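Removing Ink and Dried Residue from White Dishes and Dark Trays

Workshop notes, cleaning section. Revised in August.

Scope

These notes cover small glazed or hard plastic dishes used for ink, dye or thinned paint, the shallow trays they sit on, and the wooden table underneath. They don't cover unglazed pottery, shellac inks or anything set with heat. For those, see the maker's data sheet.

Sort by ink before you start

Water-based inks fall into two groups for cleaning purposes. Dye inks dissolve again in water even after they dry, though they leave a tint on scratched plastic. Pigment inks form a film once dry and have to be softened and lifted. If you don't know which you have, put one drop of water on the mark and wait 40 seconds. Color spreading into the drop means dye. A drop that stays clear means pigment.

Test every dish separately. A set that has been used by several people will often hold both kinds, and a pigment residue goes through a dye wash with no visible change.

Working arrangement

Keep the dishes on a tray while you work on them. A tray with a raised rim holds drips and gives you one surface to wipe at the end. It should be large enough for the dishes to sit flat. A dish that overhangs the rim tips when pressed, and whatever is in it goes onto the table.
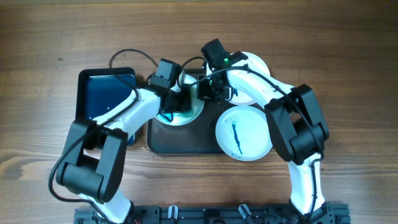 Work from the cleanest dish to the dirtiest. Thin lines and faint streaks come off with one pass and leave the sponge usable. Heavy smears near the rim load the sponge immediately, and after that it only moves color from one place to another. If a smear must be done first, use a separate sponge and discard it.

Procedure for dye ink

1. Blot any liquid with a folded paper towel. Do not rub at this stage.

2. Wet the sponge with cool water and squeeze until it no longer drips.

3. Wipe from the rim toward the middle. Circular wiping carries the ink back up the sides.

4. Turn the sponge to a clean face after each dish.

5. Rinse, then dry with a lint-free cloth. Air drying leaves mineral spots in hard water areas.

6. Check the underside. The foot ring of a dish collects ink from the tray and prints it on the next surface it touches.

Procedure for pigment ink

1. Mix one teaspoon of dish soap into a cup of warm water.

2. Pour enough into the dish to cover the mark and leave it for ten minutes.

3. Lift the film with a soft plastic scraper held nearly flat. Metal leaves gray lines on white glaze that are harder to remove than the ink.

4. Wipe, rinse and look at the dish under a side light. Remaining film shows as a dull patch.

5. For the dull patch, use a paste of baking soda and water, applied with a fingertip. Skip this step on plastic.

Alcohol works on some pigment inks and clouds some plastics. Si-eun Jang ran a comparison on the bench dishes at Skurkotwood and found that a second ten-minute soak gave the same result as alcohol on every glazed dish. The alcohol bottle has been moved to the solvent cabinet and is no longer part of the routine.

Choice of sponge

A small round sponge fits the curve of a dish better than a kitchen block cut down to size. The corners of a block ride up on the rim and the center loses contact. Cellulose is adequate. Melamine foam is an abrasive and will take the shine off a glaze within a few uses – keep it for the table legs.

Mark the sponges used for ink and store them apart from those used for food dishes. A sponge that still releases color after three squeezes in clean water is finished.

Pale residue on dark trays

Dark trays show what white dishes hide. The usual whitish bloom has one of three sources: hard water, dried soap, or chalky filler from cheap paint. Soap comes off with plain warm water. Hard water needs one part white vinegar to four parts water, left for five minutes and rinsed twice. Filler has to be wiped damp and the sponge rinsed between strokes, or it dries back in the same streaks.

Work along the length of the tray, overlapping each stroke by half the width of the sponge. Finish with the inside corners, where the rim holds back liquid. Lift the tray and dry the bottom before setting it down. Trapped water under a flat tray will mark an oiled table overnight.

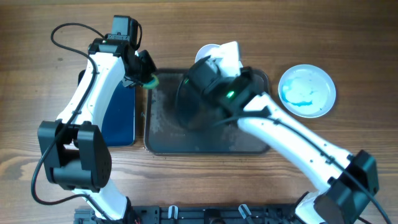
The table

Wipe ink off wood along the grain as soon as it lands. Across the grain, the sponge pushes color into the pores. On an oiled finish, a damp cloth followed by a dry one is sufficient for fresh dye ink. Old stains need light sanding with 320 grit and a new coat of oil over the whole board, as patches stay visible.

Do not leave wet pads or sponges on the surface. Hang them or stand them on edge.

Storage

Dishes go back dry, stacked no more than six high with a sheet of paper between each. Trays are stored upright. Alžběta Jelínek keeps the stock list for shelf 111. Report chipped dishes to her before putting them away – a chipped glaze takes up ink permanently and the dish should be moved to the glue bench.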